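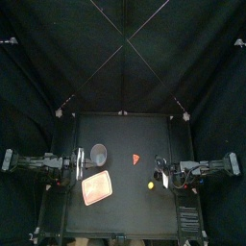
双臂工位,台上有杯子、托盘、黄色小球和一块红色三角小件。

Wudora 项目图集:双臂工位的设备与预算
更新于 2022-09-29
栏目:设备规划 / 图集

Wudora 是 Kurkulbridge 实验车间的桌面双臂操作项目,现在用一个工位做拾取和摆放任务,下一阶段打算再添一个同样的工位。图集配合采购计划一起放出来,文字部分按预算表的顺序写,给同样在做小型工位规划的同行参考。金额均为我们自己的内部核算价,含税,不含运费。报价单原件不公开,需要明细格式的可以在页尾留言。

一、先定工位,再定机械臂

第一轮讨论时我们先挑的是机械臂,挑了两个多星期,回头才发现台面尺寸没有定。两条臂相对安装,底座分别放在台面左右两侧的外面,臂从两边伸进来。台面做大,两只夹爪在中间的重叠区域就变小;台面做小,物品摆不开。后来改了顺序,先用纸板剪一块和台面一样大的样板,把任务里要用到的东西全部放上去,再按这块样板去问供应商臂展够不够。

询价时请供应商给出带夹爪以后的可达范围。样本上写的臂展通常算到法兰,夹爪装上以后,竖着抓和横着抓的有效范围差得不少。我们收到的两份报价里,Lukumay 的附了带夹爪的范围图,Usta 的没有附,追问以后补了一份。

底座的固定也要在这一步定下来。底座放在台面外面,就需要两侧有独立的支撑,支撑件不属于机械臂,也不属于桌子,两边的报价单上都没有。我们把它单独列成一行,名称写“底座支撑及连接件”,由车间自己加工。加工费走内部工时,材料费走耗材,审批时被退回来一次,要求合并成一行,合并之后才通过。

二、围挡和台面

围挡用黑色布料,台面也是黑色。做视觉的同事要求背景尽量单一,换工位的时候不用重新调曝光。布料、支撑绳和角上的连接件合在一起,一个工位的核算价是 754 元。这个数里没有人工。

采购布料时注意三点。第一,要求供应商寄实物小样,在车间自己的灯下看。同样标黑色的布,有的在灯下发灰,有的反光。第二,按展开面积下单,顶部收成尖顶时裁剪损耗比较大,第一次我们按投影面积算,布少了一块。第三,布边要包边,不包边的布用夹子夹久了会脱线。

台面的颜色和围挡尽量接近,材质可以不同。台面是要经常擦的,建议留一块备用板,换下来的板可以翻面再用。备用板我们列在第二年的预算里,第一年没有买。

边框上的夹子、角件这类小东西单价很低,容易被漏掉。我们的做法是每个工位列一个“安装小件包”,清单附在后面,一次买齐两份,一份装,一份放抽屉里。抽屉上贴清单,领走一件划一件。

三、夹爪和指尖

夹爪是整张表里改动次数最多的一行。两侧的夹爪可以配不一样的手指,按任务决定。买的时候要问清楚手指能不能单独订货,单独订货的最小数量是多少,安装孔位以后会不会改。

Lukumay 的夹爪,手指可以单独买,备用手指连同安装螺钉每套 1169 元。Usta 的夹爪整体价格低一些,手指和夹爪一起更换,不拆开卖。算第一年的总价,Usta 便宜;算到第二年,按我们的更换频率,两家基本持平;再往后 Lukumay 便宜。最后选了哪一家不在这里写,合同还没有签完。

更换频率是从运行记录里取的。现有工位累计运行 226 小时,记录里写了每次换手指的时间和原因。没有运行记录的团队,可以先租用一段时间,或者请供应商提供一只演示夹爪,跑自己的任务,再来估算备件。直接拿供应商给的寿命数字填表,我们试过,和实际差得比较远。供应商测试的工况是夹标准块,我们夹的东西软硬、形状都不一样。

四、任务物品

物品费用在总表里占比很小,但是它决定了后面的任务能不能复现,所以也单独列一节。

杯子、托盘、小球和三角形小件这几类,每一种都按同一批次多买一些,装箱封存。塑料杯换一个批次,壁厚和透明度可能都会变,夹爪的力度参数要跟着调。托盘选圆角的,夹起来的时候不容易卡住。

采购单上不要只写品名。写清颜色、外形尺寸、重量,附上一张带尺子的照片,编号写在袋子上。玩具类物品下架很快,同一个链接过两个月再点开,款式就换了。我们有一种小件就是这样断货的,后来用剩下的几个轮着用,原计划里要用它做的一组任务往后推了。

五、线缆

机械臂带的线缆长度是按标准安装给的,底座移到台面外侧之后,长度可能不够,也可能多出一大截。两种情况都要花钱:不够的要买延长线,多出来的要买理线材料。夹爪上的线随着手腕转动,绑得太紧会拉扯接头,绑得太松会垂到台面上碰到物品。

建议在预算里给每条臂留出一份理线材料和一根备用的夹爪线。备用线从原厂订,交期比整臂短不了多少,所以和整臂一起下单。另外,线标也要买。两条臂的线外观一样,检修时插错过一次,没有造成损坏,花了半天才查出来。现在线的两头都有标签,左臂和右臂用不同的字母开头。

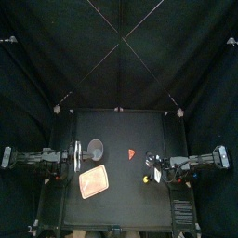 有读者留言:预算表把围挡、线缆、小件都拆成单独的行,看着细,实际执行的时候是不是太麻烦?我们这边的做法是整机一行,其他统一算一笔杂项,到年底再对账。另外想问一下,第二个工位要不要和第一个完全一样,还是可以先买一条臂,双臂的任务继续在老工位上跑?

两个问题分开回复。

拆行的问题,我们第一年也是用杂项。用到第三个季度杂项就超了,对账时说不清超在哪里,有一部分夹爪手指也被记进了杂项。第二年拆开以后,采购单数量多了,每张单子审批快了。单子多出来的工作量主要在录入,用同一个模板复制,改数量就可以。如果团队只有一个工位,而且不打算扩,用杂项也能过得去,建议至少把夹爪相关的备件拿出来单列。

第二个工位的问题,只买一条臂在价格上是可行的,我们也算过。没有采用的理由有两个:一是单臂工位上记录的内容不能直接和双臂工位的合在一起用;二是日后补买另一条臂时,型号或者固件版本有可能已经变了,两侧不一致,调试的工时很难估。如果预算只够一条,可以和供应商谈分批交货,型号和版本写进合同,第二条按约定时间付款交付。Lukumay 和 Usta 都表示可以谈,条件各不相同,需要自己去问。

六、工时也要进表

设备预算表里通常只有钱。我们在右边加了一列工时,写安装、标定、试运行各要多少人天。这一列不参与金额合计,用来安排人。

加这一列以后,采购的先后顺序也跟着变了。以前是先买贵的,现在先买交期长的。围挡和台面车间自己能做,可以放在后面;机械臂和夹爪要早下单;标定用的板和工具要在机械臂到货之前到位,不然设备到了只能放着。

试运行不要压缩。新工位先用和老工位一样的物品、一样的摆放跑一遍,两边结果对得上,再换新任务。试运行期间手指和杯子的损耗会比平时多,备件按平时的量再加一份。

七、折旧和更新周期

夹爪和机械臂分开折旧。机械臂按单位的统一规定走,夹爪我们申请按 24 个月计算,附了运行记录作为依据。财务第一次不同意,认为夹爪属于机械臂的附件,后来看到报价单上夹爪是独立的型号和价格,同意分开。所以请供应商报价时,务必把夹爪单独写一行,不要打包。

围挡、台面板、任务物品都按耗材处理,不做折旧。线缆要看来源,随机械臂一起来的算在机械臂里,后来单买的算耗材。

八、询价时用的问题清单

下面是发给两家供应商的问题,原文照抄,顺序没有调整。

带夹爪以后的可达范围图能否提供,竖抓和横抓各一张。
夹爪手指能否单独订货,最小订货量,交期。
夹爪线的备件价格和交期。
底座的安装孔位图,固定所需的螺钉规格是否随机提供。
两条臂同时使用时,控制器需要几台,能否放在台面以外。
急停按钮是否包含在报价内,线长多少,能否再加一个。
状态指示灯各种颜色的含义,有没有中文说明。
固件升级是否收费,升级以后能否退回旧版本。
保修从到货算起还是从验收算起。
返修期间是否提供替换机。
分批交货时价格能否锁定,锁定多久。
培训包含几次,能否改为远程。

急停那一条特别容易漏。两条臂相对安装,操作的人可能站在任何一侧,只有一个按钮不够用。加按钮的费用不高,改线的工时不少,在下单时一起提出来比较省事。

替换机那一条,两家的回答都比较含糊,写的是“视情况提供”。我们要求写成明确的条件,目前还在来回改。

九、场地

新工位放在老工位旁边,中间留出走人的宽度。围挡把光线隔开以后,两个工位靠近放没有互相影响。要提前核对的是插座和承重。插座不够,加一路电要报后勤,审批时间比买机械臂的审批还长,请尽早提交。

地面不平的问题也碰到过。桌子四脚调平以后,两侧的底座支撑也要单独调,调完再做标定。调平用的垫片归在安装小件包里。

清洁也写进场地说明:围挡里面不扫地,用吸尘器。布料容易粘灰,拍打以后灰会落在台面上。

十、时间安排

采购计划 10 月提交,两家供应商的最终报价要在提交之前收齐。围挡布料小样已经收到,在比较。底座支撑的图纸车间已经画好,等安装孔位图最后确认,确认以后开料。

机械臂到货时间还没有定。到货以后先装左侧,再装右侧,两侧都装好再挂围挡。老工位在这段时间照常使用,不拆件借用。

附:安装小件包清单(单个工位)
角件,按边框图纸数量
金属夹,大小两种
支撑绳及绳扣
布料挂件
底座固定螺钉及垫圈
调平垫片
扎带和魔术贴理线带
线标打印带
标签贴,耐擦型
内六角扳手,公制一套

清单里的扳手请不要省。机械臂随机附带的扳手只适合它自己的螺钉,桌子和边框用的是另外几个规格。

需要预算表空白模板的,请在留言里写明工位数量和臂的数量,模板按这两项分了几个版本。

上一组图集:零件架改造
下一组图集:标定工具收纳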